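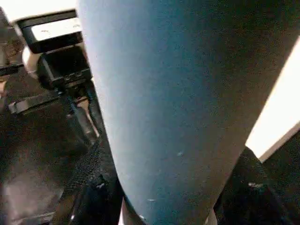
Gripper finger, matte grained surface, tapering to the tip. Cable and connector block to the left.

Griroveck two-arm handling kit
Supplied by Bilora

Griroveck is a bench kit for household and light shop-floor chores: lifting, turning and holding parts that a person would normally take in both hands. It is sold for trials. It does not replace a member of staff, and Bilora does not quote it for unattended work.

What it can do at present
Rigid items with a clear edge or corner are handled well. In our October trials with Dristano the kit completed 83 of 100 two-handed lifts without help. Most of the failures were late grips on glossy plastic. Folding cloth, tying bags and anything with loose liquid remain outside the specification.
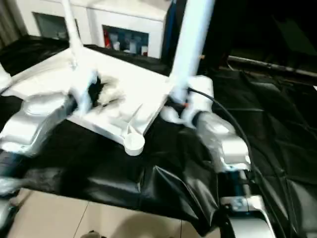
Two grippers holding a white plastic base with upright poles, over black sheeting.

In the kit
Arms: 2, with grippers fitted
Control unit and stop button
Ntuli task software, single-site licence
Spare finger set

Limits
Speed is well below that of a person — allow more than 2 minutes for a lift, turn and set-down. Wrinkled or shiny coverings can upset depth readings, so run a test cycle on your own surface before ordering.

Lead time and price on request. Finger sets are also sold separately.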